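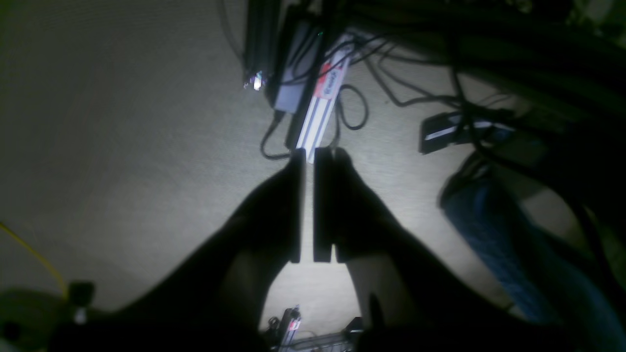 4. Floor survey and cable tidying

4.1 Starting point

The study room on the Killen corridor is used by two project groups and has one double wall socket. Everything that needs power ends up on the carpet near it. Before changing anything we wrote down what was lying there. In the part of the floor nearest the socket there was a grey power adapter with a small green light, a long white package with a red label right beside it, and a tall black device with a bluish-white light low down on its casing. Thin black cables ran across the carpet between and over these, and one of them had a loop in it next to the package.

Two problems came up in our first talk with the people who use the room. The first is tripping. The second is that it takes too long to find out which cable belongs to which device, so people unplug the wrong one. Noémi Pálfi, our supervisor, asked us to treat them separately, and the rest of this chapter follows that order.

4.2 Tripping

We marked a walking strip 70 cm wide from the door to the window with paper tape. Any cable lying inside the strip was written down as a fault. The strip was checked at 10 in the morning and again before the room was locked.

In the first week there was a fault at almost every check. Most were cables that had been pulled out to reach a table and then left where they were. Packages and bags on the floor were a smaller problem than we expected, as people see them and walk round them. Thin black cable on beige carpet should be easy to see too, but the light in the room is uneven. The middle of the floor can be very bright while the edges are dim, and a cable that is clear in one place is hard to follow a step further on.

4.3 Finding the right cable

For this test one of us pointed at a device and the other had to find its plug without pulling on anything. With the cables as they were, the slowest attempt took 300 seconds and ended with the wrong plug. We did the test only with members of our own group, who already knew the room. A visitor would probably do worse.

We then tried three kinds of label. Folded paper tape was the cheapest and stayed on for a few days. Printed flags were easier to read but caught on the table legs. The Mornell wrap labels held best, although the writing has to be done before they go on. The inventory number is too long for a small label (the adapter shelf alone is listed as 1781 plus a letter), so we used a short name and put the same name on the device.

4.4 Layout chosen

The layout we settled on has four rules:

Adapters stand along the wall, with the light facing up.
Spare length is coiled loosely and closed with a hook-and-loop strip.
No cable goes over or under a package. The package is moved first.
Anything that does not need power goes on the Giannakopoulos shelf and stays off the floor.

The third rule caused the most discussion. Some users thought it was fussy — a flat package does no harm to a cable. We kept it, mainly for the sake of whoever picks the package up.

4.5 Remaining work

The wall channel from Maltivora had not arrived when this chapter was written in January, so the cables behind the tables are still held with tape. The tape marks the paint slightly and should come off when the channel is fitted. We also want to repeat the plug test with people from outside the group, using the same devices and the same order. The check sheets are in Appendix B.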